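Opinion: A Dropped Bowl Is a Fault. Log It That Way.

By Evangelia Psarras
4 Aug 2026

The May run of the Cinach tabletop benchmark consisted of 247 sorting attempts with plastic bowls and cups. The control software, Jekier, recorded zero faults. The handwritten log recorded 77 drops, wrong placements and contacts between the wrist and a dish that was not the target. Both records are correct by their own definitions, and my objection is to the first definition.

Jekier raises a fault when a joint exceeds its torque limit, when the controller loses a heartbeat, or when someone presses the stop. A gripper that closes on the rim of a bowl, loses it halfway and opens over bare cloth satisfies none of these conditions. The arm completes its path and reports success. The task has failed and the machine has no record of it.

The usual defense is that the dishes are light and nothing breaks. I accept that for plastic. I don't accept it for the habit. The same fault table ships with the Galanis cell, where the payload is glass and the operator stands within reach. An arm that can't tell a held object from an empty grip will carry on with the next motion either way, and the operator will have read a green status line.

Occlusion makes this worse. From a head-level camera, the wrist often covers the dish that matters most. In the Clotau configuration the planner holds the last known position of a hidden object for 200 cycles without lowering its confidence. If the object was nudged during that time, the planner is working from an old position and has no means of saying so.

Two changes would fix most of it. Check finger width against the expected width after every lift, and stop if they disagree. Lower the confidence of any object the arm is covering, and look again before moving near it. I have heard that the extra checks cost cycle time. They do. A benchmark that counts drops as successes is not measuring cycle time either. 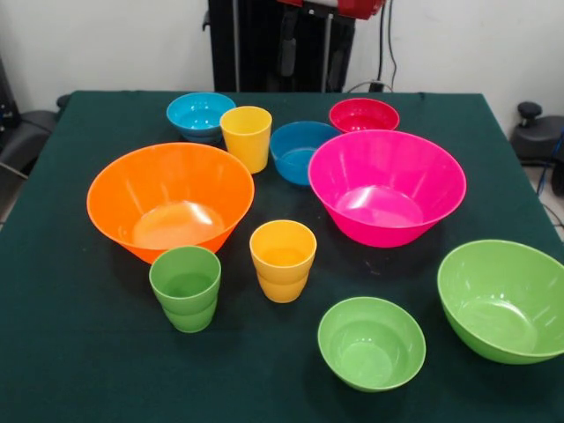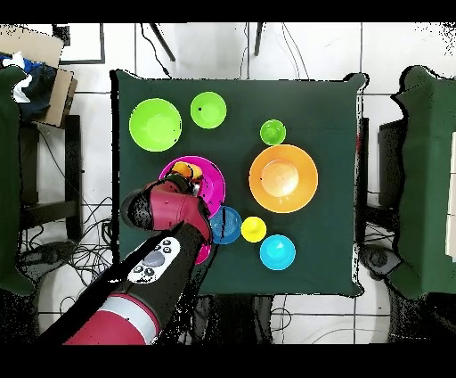
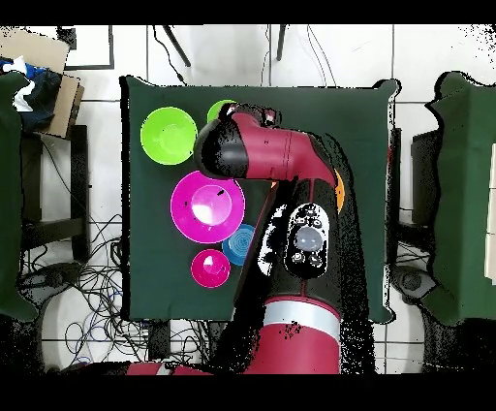

Plastic dishes on the green-covered work table. The second and third views show the red and black arm over the cloth.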